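February 2, 2021

Home late and too pleased with the day to go to bed, so I'm writing it down while I still have it all in my head.

We finally have a rulebook! Well, nine pages, stapled, with Aurélien's coffee on the front, but it has a title and a version number and I could have hugged it. Jostby has been collecting hand-held gripper recordings since before I joined, and up to now the rules have lived in people's heads, mostly Reynaldo's. Anyone new learned them by being told off gently. Now you can read them first and be told off afterwards.

The argument that took up most of the morning was the start of a recording. Vsevolod wants both grippers held open and still over the table before anything is touched. Rima thought that was fussy, and said people look like they're about to conduct an orchestra. But he played us two batches one after the other, one with the still start and one without, and in the second you couldn't tell where the task began at all. People were already halfway through reaching. So the still start is in, rule four, and Rima wrote it herself, very fairly I thought, and in much plainer words than mine would have been.

Then the markers. I love the marker rules, I don't care who knows it. Cubes checked before every session, no peeling corners, no tape over any part of the black squares, no fingers or sleeves drifting across them. Wipe with a dry cloth only. If a cube has been knocked, stop and recalibrate, even if it looks fine, even if you're on your last take and your bus is in ten minutes (I have been that person). Austra asked for a line saying that the person who stops a session for this is never to be hurried or sighed at. It went in word for word — "never to be hurried or sighed at" — and I think it may be the best line in the whole thing.

We went through the Strazds set after lunch to see how it would have stood up. 558 recordings, and 43 of them would fail under the new rules, nearly all for the same two things: an idle hand wandering out of view, and the task being finished but the recording left running while someone chats. I had expected worse. Aurélien had expected better and went rather quiet, then cheered up when he saw that none of the failures were his.

The idle hand is the one I find most interesting. When only one gripper is doing the work, the natural thing is to let the other drop to your side. You don't even notice. But anyone learning from the recording needs to know what both hands were doing, and "nothing, over here, open" is information. So rule seven: the resting gripper stays over the table, open, clear of the tool and clear of the other gripper's markers. I tried it myself for an hour with the stirring tasks and my shoulder is complaining now, so I've also put in a plea for shorter blocks. Reynaldo said yes straight away, which makes me think his shoulder has been complaining for years.

The privacy page is thin and I said so. We have good wording about asking permission and about letting people withdraw a recording later, but hardly anything on faces. Cameras that look down at the hands will catch a chin or a cheek sooner or later, and lettering on clothes as well. Rima is going to write that part properly, with a consent form in ordinary language that someone could read standing up. Skurari sent us theirs to look at and it was kind of them, but it's long enough to need a chair.

Background clutter we left alone, mostly. Vsevolod wanted bare tables and I argued hard against it. Real homes have things in them! If every recording is made in a tidy white box, the first kitchen a robot meets will be a terrible shock to it. We settled on this: nothing loose within reach of the work unless the task calls for it, and let the rest of the room be a room. Cables off the walking path, though. That one isn't up for discussion, and Austra underlined it twice.

Must remember to ask Hutley for the spare calibration board, and to take the staples out before I scan the pages. 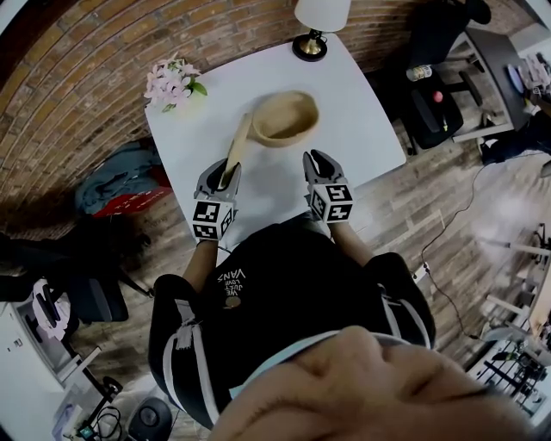 The other thing I want in version two is a proper rule for tools with long handles. At the moment it only says "grip securely", and that could mean anything. Where along the handle? Do you let go between stirs? I'll draft something tomorrow and try it on Reynaldo before the others see it.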